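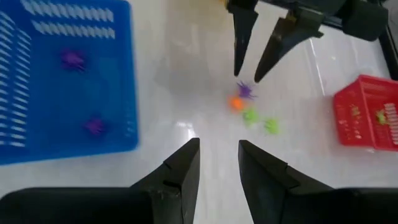

Speaker notes: Do Skill Badges Make Better Soldiers?
Talk for the Rosorach veterans and service families evening, January 4, 2024

Slide 1. Title
Say hello, thank the hall. I did my time in a supply unit, so I have a dog in this fight. I never had a badge to test for and I managed to feel bad about it for years. Get that out early so people know where I'm coming from.

Slide 2. What got me started
The Litano training center wants a new physical and skills standard for support troops. Drivers, cooks, clerks, fuel handlers, mechanics. Pass it and you wear something on your chest. Fail it and you go back to work on Monday's load list the same as before. (Change that line, it sounds sour. Or keep it.)
The pitch is that it will raise readiness. Ask the room: has anyone seen that word defined the same way twice?

Slide 3. What the test covers
Land navigation, a ruck march, first aid under time, radio procedure, and then a block of tasks for your own job. The job block is the part I like. It's also the shortest part. A fuel handler spends most of the test proving he can walk with weight on his back.
Don't get stuck on the march. Last time I gave this talk we lost ten minutes to an argument over boots.

Slide 4. The pilot
The trial run was in September. 785 soldiers signed up and 40 finished with a pass. Read those two numbers slowly and then stop talking.
One reading: the standard is hard and means something. Another reading: the standard was written by people who never tried it on a mechanic. The report takes the first reading and gives no reason for it. I looked for a list of which stations people failed. There isn't one in the public version.
If somebody says hard tests are supposed to have low pass rates, agree with them. Then ask what the unit got for all the days those people were away from the motor pool.

Slide 5. Who pays for the days
A candidate is gone for 2 weeks, counting the train-up. A small maintenance section can't cover that easily. At Illis, the section chiefs I spoke to said they would send whoever they could spare. Think about who that is. It's rarely your best wrench.
Pause here. Somebody in the back usually laughs.

Slide 6. Promotion points
The badge is supposed to be voluntary. I believe that for the first year. After that it shows up in promotion packets, and then a sergeant without one has to explain why. I've watched that happen with schools, with fitness scores, with online courses that took an afternoon.
Careful: the draft policy doesn't promise points. It says they are "under review." Quote it straight and don't claim more than that.

Slide 7. The contractor
Seneviratne built the scoring software and wants to sell it beyond the pilot. The brochure says it can handle 1000 candidates a year. Fine. I'd like to know whether graders agree with each other when they watch the same soldier do the same task. I asked by email. I got the brochure again.
Keep the tone even. No jabs at the sales people, they answered the phone at least.

Slide 8. What would change my mind
Repair times before and after, in units that sent people and units that didn't. Failure rates by station. A job block that takes up half the test. If those numbers come out well I'll stand up here and say so, and I'll buy the first round.

Slide 9. The other side
Be fair to it. Plenty of young soldiers want this badly. A cook told me she would have trained every morning for a chance at it. Pride counts, and I can't put it in a table. I still don't think it should stand in for pay, spare parts or enough people on the shift.

Slide 10. Questions
Repeat each question into the mike, the side seats can't hear. If they ask about the old combat badges, say it's a separate talk. Handouts are by the coffee. Be out of the hall on time, they need to stack the chairs.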